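Fórum Marcenaria e Acabamentos > Tampos e superfícies
Tópico: Óleo duro ou verniz PU num tampo de uso diário?

mesfin_endale
11 de setembro de 2022
Tenho um tampo de madeira maciça da Stunwood, comprimento 1469 mm, lixado até ao grão 180. Hesito entre óleo duro e verniz de poliuretano mate. Uso diário, limpeza com pano húmido. O tom que procuro é este:
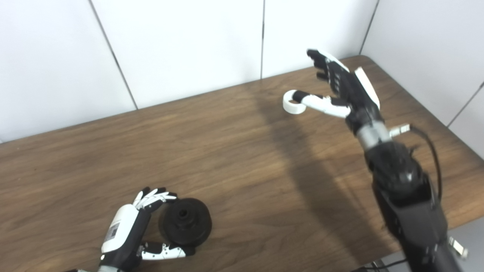 Tom pretendido: castanho médio, veio ondulado à vista.

Iida P.
Óleo duro, duas demãos finas, 13 horas entre elas. Retirar o excesso com pano sem pelo antes de começar a pegar. O verniz mate fica com zonas polidas onde se apoia o antebraço e não admite retoque local.

tsehay_a
Discordo. Com limpeza húmida diária, o óleo pede manutenção duas vezes por ano. Um PU bicomponente aguenta vários anos sem intervenção. A questão do brilho resolve-se com um mate de 5 unidades.

Iida P.
5 unidades à saída da lata. Depois de um ano de fricção, mede outra vez.

tsehay_a
Medi. Na bancada da oficina subiu pouco. Depende do agente mateante e da espessura de película.

mahlet.g
O grão 180 é aceitável para óleo de cera dura. Para verniz subia a 240, com humedecimento prévio para levantar a fibra e uma passagem leve a seguir. Atenção à face inferior: mesmo número de demãos, senão o tampo empena.

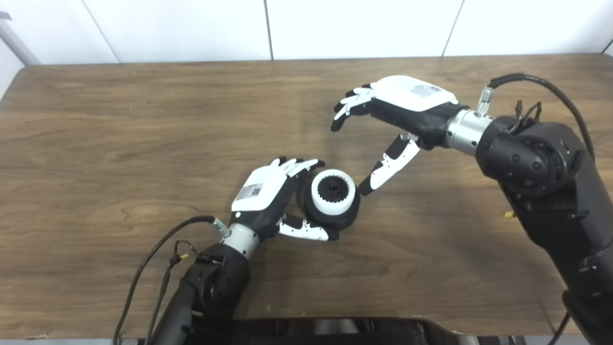
Quanto à cor, o óleo incolor escurece sempre um pouco a madeira e o PU de base aquosa quase não altera o tom. Convém fazer amostras em sobras da mesma prancha e avaliá-las no local definitivo. Uma parede de painéis brancos atrás do tampo, como nesta foto, reflete bastante luz e faz o castanho parecer mais escuro por contraste. Eu decidia só depois de ver as amostras encostadas à parede.

mesfin_endale
A face inferior tem um primário da Gashaw, aplicado em julho. Tenho de o remover?

mahlet.g
Se for para óleo, sim. Sobre primário o óleo não penetra.

tsehay_a
Mais um argumento a favor do verniz. Confirma a compatibilidade na ficha técnica e lixa para dar aderência.

mesfin_endale
Vou fazer duas amostras, uma de cada, e coloco aqui os resultados.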